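So I finally made it out to the Zervas open house in May, and Conall Heffernan had promised me I could drive. Two hours on the bus to Omosby, but I'd have gone twice as far!

They do their gripper trials in a furnished room (bed, curtains, the lot), and I got to try two sets of fingers on the same arm. First up was the Flellalia pair, flat and dark and pretty stiff. My job was scoops, the beige plastic kind, with handles so shiny I was sure they'd shoot out sideways.
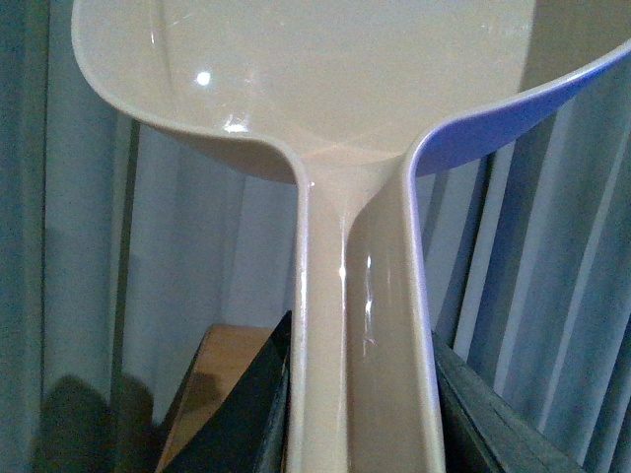 The stiff pads won me over, I have to say. The Uvis ones are softer and feel lovely in your hand, but they kept rolling the handles around on me and I dropped the scoops 3 times before lunch. Conall says I squeeze too late. Probably true! His own score with the Uvis set was 97 good picks, so maybe it's me.

After coffee we moved on to the head camera, and this is where I got picky. I wanted to know what it does with busy patterns, and they have checked gingham sheets on the bed, which is about as mean as it gets. 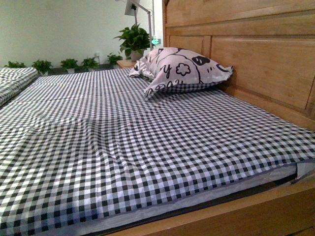
Close up I thought the checks were nice and crisp, but toward the back they mush into gray, and I'd want a better lens before I asked it to find a crease over there. Conall wants to fix it in software. We argued about that all the way to the bus stop.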